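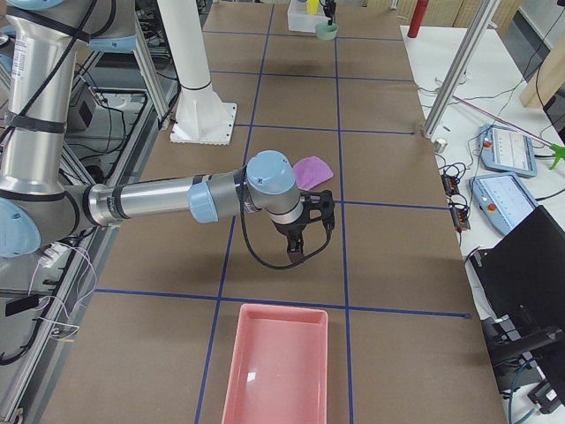

Does anyone really save money with a meal planner?

11 August 2025

My sister-in-law swears by hers. So does the man two doors down, who has told me three times now that his food bill has halved. I have asked him what it was before it halved and he doesn't know, so I'm not sure how he has worked that out.

Anyway, I gave in and tried one. I won't go through every app on offer. The one I paid for is called Fingate, and it promises to plan your dinners, write your shopping list and stop you throwing food away. It also says it will save the average household 50 pounds a month. I looked for where that figure comes from and found a little star next to it, and the little star led to a line saying "based on user feedback". Right.

I should say how we shopped before. I'd go to the big supermarket with a list on the back of an envelope, forget the envelope, and buy what I remembered plus whatever was reduced. Hardly a system. But I kept the receipts, because I keep all receipts, and in the last full month before the app we spent 211 pounds on food for two adults and a teenager who is at his mum's half the week.

The first week of Fingate was quite pleasant. You choose five dinners, it gives you the list, you buy the list. The trouble is what's on the list. One dinner wanted a spoonful of tahini. Another wanted two sticks of celery, and nobody sells two sticks of celery. By the second week I had a fridge door full of jars with one spoonful gone from each. None of this gets counted as waste, as far as I can tell, as I haven't thrown it out yet.

Then there's the matter of what people feel like eating. I had a fish pie down for a night when it was so hot we ended up with bread, tomatoes and cheese on the back step. The fish went in the freezer, where the app believes it has been eaten.

Faizal Pasaribu, who I used to work with and who is far better with money than I am, thinks I'm being unfair. He has planned his meals for years in a school exercise book and says the app is beside the point, it's looking in the cupboard first that does it. He may be right. I notice he has never paid a subscription to look in his own cupboard.

At the end of the month I added up the receipts again. We had spent 43 pounds less. I was annoyed for a whole evening. Then I went back over it and remembered that we'd been away for six days at Indberg, eating out of somebody else's kitchen, and that I'd bought no washing powder or loo roll, which usually go on the same receipt. Take all that into account and I can't find any saving I'd bet on. I can't find a loss either, apart from the subscription.

What I would like to see is a fair test - a good number of ordinary homes, with receipts, for a year, half of them using the thing and half not. The website says it has 2,000 five-star reviews. I don't doubt it. I'd have left one myself in the first week, when it popped up and asked me just after I'd made a rather good lentil soup.

I've kept the soup recipe (copied out by hand, as you lose them all if you stop paying) and cancelled the rest. It runs until September, so if anybody can tell me what to do with most of a jar of tahini before then, please leave a comment. Not hummus. We've had hummus.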